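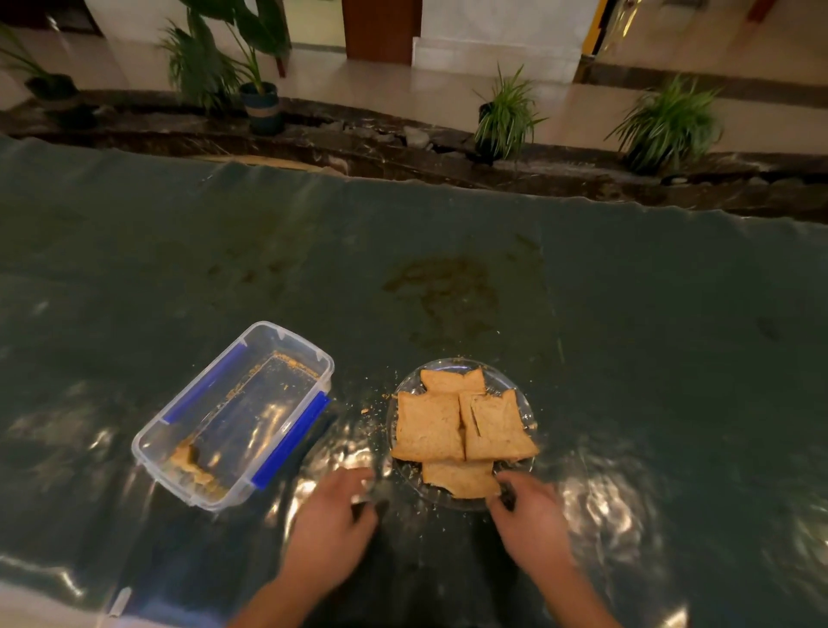

Toast on a glass plate, on the green plastic sheet.

The build broke at 6 on Tuesday morning, and by the time I got to the office the door in Drorkley would not open for anyone.

Drorkley was our village level. It had 17 houses, a well, and an inn with one door, and the whole first hour of the game depended on the player walking through that door. I had written the script for it two years earlier, when Brullow was still a small studio and I was still the person who wrote scripts for doors.

I opened the level and pressed play. I walked up to the inn. The handle turned, the sound played, and the door stayed where it was.

The publisher, Trurnier, wanted a playable version that night. I told them it was a small thing. Then I sat down and read through the log, which was some 18 pages long and mostly warnings we had all agreed to ignore.

Around noon I found a second door. It was inside the first one, in exactly the same place, facing the other way. One of us had copied it by accident and the two were pushing against each other every time the player touched the handle. I clicked on it. In the notes field, where we never wrote anything, it said: leave this shut until the lamp is fixed.

I did not know of any lamp. I searched the level and found one, upstairs in a room the player could not reach, named Sebastian. It was the only light in the village with a name. Its brightness was set to 5 and it was turned off.

I turned it on. Then I deleted the second door, saved, and pressed play again.

The inn opened. I went up the stairs as far as they went and stood there a while, looking at the light under the wall.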